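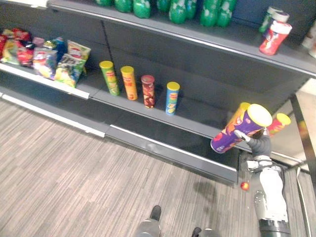

Shelf-stocking cell: frequently asked questions

For anyone rostered on the cell at Tindall. Maintained by Diane Charbonneau. Complaints about the tone go to Sylvie MacLeod, who has heard them.

Where do I start in the morning?

With the floor. Walk the strip in front of the shelving and pick up anything small and round before you switch the base on. The wheels will climb over a cable tie without comment, but something the size of a cherry turns the base a degree or two as it settles, and a degree or two at the floor is a missed can at the shelf.

Then power on the base, wait for the steady tone, and power on the arm. If you do it in the other order the arm looks for a base that hasn't woken up yet and sulks until you restart both.

How do I home the arm?

Back the base off until the gripper clears the shelf lips with the arm straight out, then choose Home from the pendant. It folds slowly. Please let it. The February dent in the upper shelf lip was made by somebody who thought it could be hurried.

Why does it keep dropping the crisp cans?

Nine times out of ten it's the fingertips. They are white when new and should be swapped when they go shiny, or when they've collected enough cardboard dust to look like the underside of a sofa. Wipe them with a damp cloth at every break. No solvent, no hand cream, no "bit of spit".

If they're clean and it still drops, check the grip setting. The cans use profile 21. Profile 6 is for the bags and holds a can with all the conviction of a damp handshake.

What about gripping too hard?

A crushed can has usually been taken too close to the rim, where the tube has less give than you'd think and the lid pops. Aim for the lower half of the body. Reteach the grasp height before you touch the force, and write the old value down first. Sylvie keeps a biro on a string for this purpose.

The can comes in tilted and the lid catches the shelf above. Is that a fault?

The tilt is intended. There isn't much room between the middle and upper shelves, so the arm brings a can in at a slant and stands it up once the base of the can is over the lip. Catching the lid is a fault, though usually ours: someone has moved the upper shelf by a notch and not told the arm. Measure the gap, enter it under Bay Geometry, and run the dry pass with an empty gripper.

Can I use the end of the shelf?

Yes, but it's the awkward bit. The upright is a solid object whatever the planner believes, and the wrist needs room to turn beside it. If you've got cans at the end already, teach the new one with its neighbours in place. Teaching it on a bare shelf and filling in afterwards is how you learn what a row of falling cans sounds like.

Does the colour of the can matter?

Less than it used to. The yellow lids are helpful, as the camera finds them easily against dark grey shelving. They're less helpful when two stand one behind the other and the camera decides it has found one very fat can. Nudge them apart by hand and rescan.

And the bags?

Foil bags are a trial. They shine, they slump and no two lie the same way. Heap them at the left end, keep them off the lip if you can, and don't ask the arm to tidy the heap. It will try.

It says error 739. What is that?

The manual from Stokomska calls it "unexpected shadow event". In practice the overhead lighting has changed, or you're standing in it. Step back, clear the error, rescan. If it returns three times running, wipe the camera and check for a failed lamp.

How often do I grease the joints?

You don't. They're sealed. What does want looking at is the cable where it leaves the lower arm, every 100 hours on the counter. Look for flattening and scuffs, and feel for a stiff patch. If you find one, park the arm, tag the cell out and ring Huver for a replacement. Tape is not a replacement.

Can I push it back into place by hand?

The base, yes, with the brake off and the arm folded. The arm, only in hand-guide mode, holding it below the wrist. The gripper is not a handle.

Who has the spare fingertips?

Second drawer, in the tub marked Stitine, which used to hold something else and still smells of it. If you take the last pair, say so on the sheet. Diane can read a blank sheet too, and draws her own conclusions.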